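Ranger les câbles, deuxième essai

19 février 2020

J'avais promis de revenir sur le tiroir à câbles.
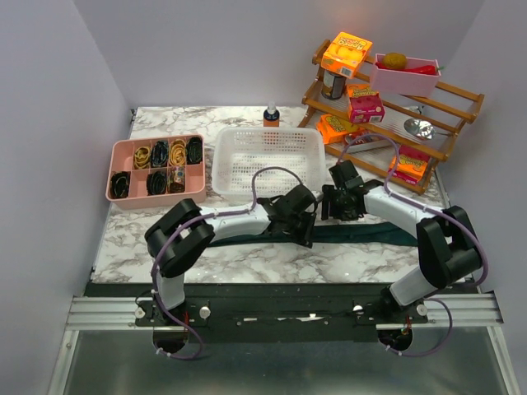

La première fois, j'avais tout mis dans des sachets avec une étiquette. Au bout d'un mois, les sachets étaient vides et les câbles de nouveau emmêlés au fond du tiroir. J'ai donc changé de méthode : un organiseur rose saumon à compartiments, un câble enroulé par case, et rien d'autre dedans.

J'enroule à la main, sans serrer, en suivant le pli que le câble a déjà pris. Les noirs se ressemblent tous, alors je les sépare par usage. Les jaunes et le brun se repèrent sans étiquette. Je laisse toujours une case libre — elle sert pour celui qui revient d'un sac ou d'une prise et qui n'a pas encore sa place.

Pour les câbles trop longs, les cases ne conviennent pas. La rallonge de 415 cm est restée accrochée derrière la porte, et je ne compte pas la déplacer.

Reste le linge. J'ai un long tissu bleu canard foncé que je plie en bande avant de le ranger. Yhon Llanos, qui m'a aidé à vider l'appartement de Grolville, le roulait. C'est plus rapide, mais il ressort froissé et il prend plus de hauteur dans le panier. Je suis revenu au pli à plat.

Tout le reste du tiroir est passé au tri. J'ai gardé deux chargeurs en double et porté le reste au point de collecte de Henao. Il y avait là-dedans des adaptateurs d'un téléphone que je n'ai plus depuis six ans.

En mars je m'attaque à l'étagère du couloir, en commençant par les piles et les ampoules.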